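3.2 The zip pouch as an everyday container

Of all the containers that came up in our household interviews, the clear pouch with a coloured zip was the one people spoke of most fondly, and it was also the one they had given least thought to. Biscuit tins have stories attached to them, and good suitcases are remembered by the holidays they went on, but a plastic pouch is bought in a packet, filled the same afternoon and then more or less forgotten until a passport or a boiler guarantee is wanted. We felt it deserved a section of its own, partly for that reason and partly, we should admit, out of simple affection for the thing.

Our household material comes from Stosthorpe, where we visited 45 homes over one winter and asked people to show us where they kept papers they would be sorry to lose. Kinsella had already used much the same question in her earlier study of kitchen drawers, and it works well, as almost everyone gets up at once and goes to fetch something. In 11 of the homes the something was a zip pouch. The others brought out box files, envelopes, a bread bin and, in one very welcoming house, a hatbox that had belonged to the owner's aunt.

When the pouches came out, we asked their owners to talk us through what they liked and disliked about them. The film came up first. People enjoy being able to see that a paper is there without opening anything, and several told us they never read the paper through the plastic at all – they know it by its size and by the way it is folded. What they grumbled about was the creasing. Thin film picks up wrinkles from the first day and holds on to them, and once a pouch is lifted by one corner the folds run right across its face and catch the light in streaks.
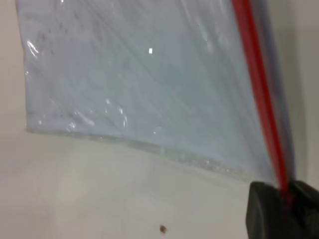
The zip was the second thing, and here opinions were a good deal stronger. A coloured track shows at a glance which side of the pouch is the mouth, a small kindness that older interviewees mentioned again and again. One retired postwoman told us she could find the opening of a red-zipped pouch "with my glasses still upstairs", while the plain sort had her turning it over and over like a cat with a parcel. Ó Gríofa makes a similar point in an essay on school satchels, arguing that fastenings ought to be the brightest part of any bag, and although the essay is about leather and brass we think the argument travels very nicely.

We also looked closely at how the mouth is opened, a matter on which households differ more than we had expected. There are those who hold down the body of the pouch and draw the two strips apart from the corner, and there are those who pick the whole thing up and worry at the middle of it until it gives. The first way seems gentler on the film – though we make no great claim for this, having only our own kitchen-table trials to go on – and it is the way Sheehan recommends in her notes for people sorting a relative's papers. It does tend to leave the corner nearest the zip rather puckered. 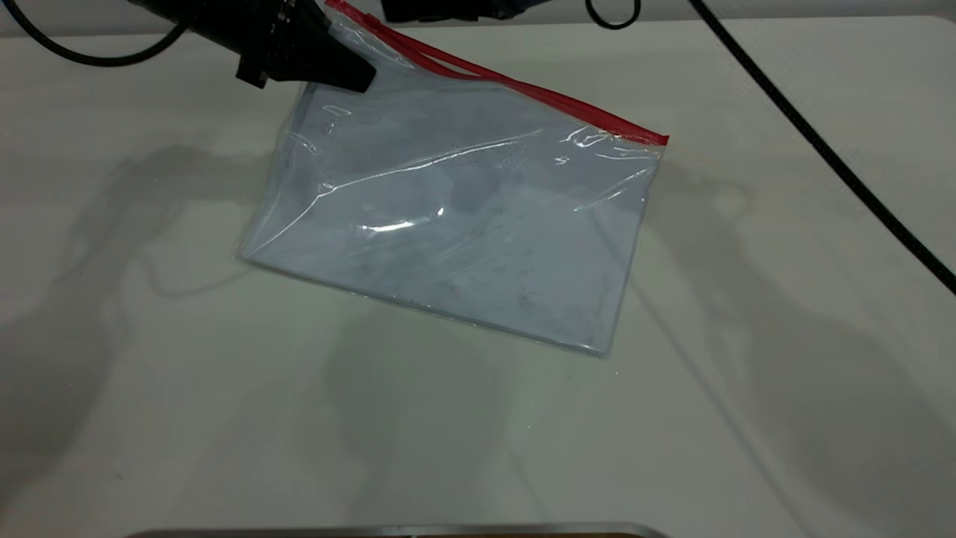
Figure 3. Clear pouch with a red zip seal, the mouth partly open at the upper-left end.

Size matters too, of course. The pouch people reach for is the one that takes a sheet flat with a little room to spare, so that the paper does not have to be coaxed past the seams. Too snug a fit and the corners of the sheet are bent on the way in; too loose and it wanders about and comes to rest at a slant, to the great annoyance of tidy people (of whom Stosthorpe has its fair share). Pouches with a slider on the track were preferred by those with stiff fingers, and those with grandchildren liked them less, for reasons that anybody who has watched a four-year-old with a slider will understand.

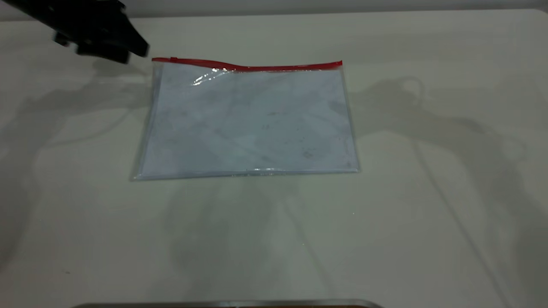

Once filled, a pouch may be kept flat in a drawer or stood upright among books, and we found keen supporters of both habits. The drawer people like to lay pouches one upon another with the zips all facing the same way. The shelf people like a bit of colour showing along the top, and two of them had gone so far as to sort their papers by it, with red for the house and blue for the car. We return to this sort of homely colour code in Section 4, where it is compared with the labelled folders in the Erham collection.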